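**Gripper comparison -- minutes, 26th May**

Present: Akash Bhatia (chair), arm team, data team. Apologies from Brabec.

1. Minutes of the last meeting agreed with one correction: the Ramton quote is for 16 finger sets, not six.

2. Hand-held grippers at the table with the grey box

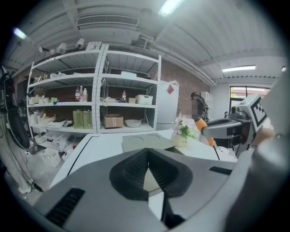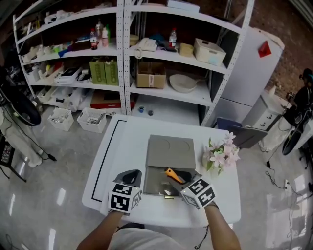
Akash wants both finger types compared on the same tasks before we order. Target is 80 runs per finger type, 200 if the first batch is clean. The ribbed pads stay on the list for now.

Marker tracking: the data team asked that marker faces be wiped before each batch and checked for lifted corners. Agreed.

Wrist fatigue was raised again. Operators to swap after 16 runs -- sooner if they ask.

3. Controllers

Rollex unit still drops its connection on restart. Ticket 2989 is open with them. The Trambridge controller has been steady but its logs need converting by hand. No decision.

4. Cameras

Exposure to be fixed for all runs, no auto setting. Arm team to write the value on the run sheet.

5. Actions

- Akash: chase Rollex on 2989
- Data team: script for the Trambridge logs
- Arm team: run sheet, spare pads from Ramton

6. Any other business

Brabec's loan arm is delayed until November. Plan carries on without it.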